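Ferkico pulls laundry-folding update after grippers failed to let go

Ferkico has withdrawn a software update for its laundry-folding machine after a fault left the grippers closed on clothes they were supposed to release. The company calls it a "release timing irregularity." Customers in Foltolthorpe, where the machine is on trial in rented apartments, have been calling it the shirt ripper.

The update went out in March and was live for 20 days before it was pulled. In that time the company logged 3532 folding cycles on the trial machines. It says the fault showed up in "a small share" of them and will not say how small. We asked twice. The second answer was shorter than the first.

What is known comes mostly from a service note sent to customers. After the fold, the jaws should open and the arms should back away. With the update installed, one jaw sometimes stayed shut while the arm behind it went on with its next move. Thin cotton gave way at the hem. Thicker items were dragged off the table, and in one apartment a bath towel pulled a lamp down with it.

Ferkico says there were no injuries. It also says the machine has a force limit that "protects users at all times," a claim that sits badly with a pile of torn T-shirts. A limit that lets a hem tear before the arm stops may still be safe for a hand. The company has not published the number, so customers have to take its word for it. 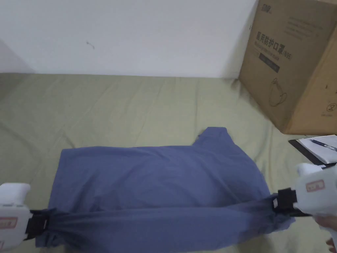 Text: the household robotics editor

The fix, according to Ferkico, is more training data. The folding software learns from recordings of people doing the job with hand-held grippers, pulling a hem straight and laying the cloth out on a sheet or a table. The company says it will add 1000 new recordings with "a stronger emphasis on release," and that the next version will be ready before summer.

That may help, and it may also miss the point. A person holding a gripper can tell when a shirt has snagged, and opens the jaws without thinking about it. The machine, going by the service note, has no separate check that a jaw is open before the arm moves. More recordings of people letting go properly won't add one. Savolainen, which makes the arms, said the jaw position signal is available to any customer who wants to use it, and declined to say whether Ferkico does.

There is also the question of why the update was installed without asking. The trial agreement allows it, in a paragraph near the end. Customers could not delay it or go back to the old version - the option was added to the app only after the complaints started. An earlier fault, in which the machine stopped halfway through a fold and waited, was annoying but did no harm to anything. The update was meant to cure that.

Bosar, the property company that put the machines in its apartments, has told tenants to leave them unplugged until further notice. It is not lowering the monthly service charge in the meantime. A spokesperson said tenants "continue to benefit from the wider smart laundry package," which, with the folder switched off, consists of a washer that sends a message when it is done.

Ferkico is offering to pay for damaged clothes, up to 2 items per household, on presentation of a receipt. Tenants who no longer have the receipt for an old T-shirt are asked to contact support.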